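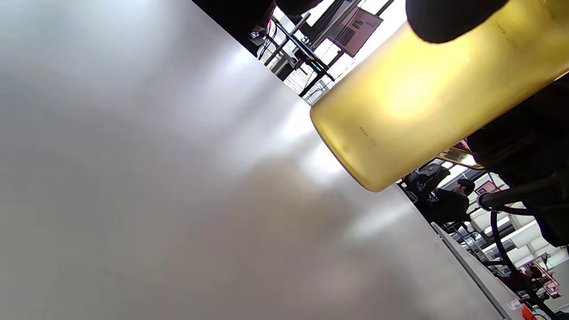
Yellow bottle held at an angle over the table, hand-held view.

Wed 6 April
To: Jundel list
Subject: Re: Sunwood set, pouring and lifting

> We have 107 episodes of the pitcher task from the Sunwood room.
> Do you want more of the same, or should we change the start pose?
> Also, are the glove recordings going in the same folder as the
> gripper ones?

Change the start pose, please. The first 22 all begin with the handle on the right, and the policy Chien trained on them reaches to the right whatever it sees. Turn the pitcher a little between takes and write the angle in the notes column.

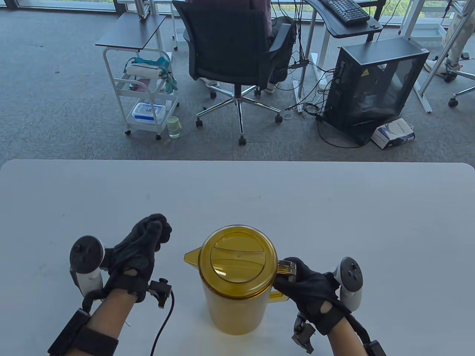 Keep the left hand up and away from the table until the right one has a firm hold. In 6 of the episodes it comes down early, and I have marked those to be redone.

Separate folders for the glove recordings. The Itex loader reads one folder as one type of source and stops if it finds two.

The target is still 3,000 episodes over all tasks by July. Lids stay on for now. I will post the new naming rules once the loader change is merged.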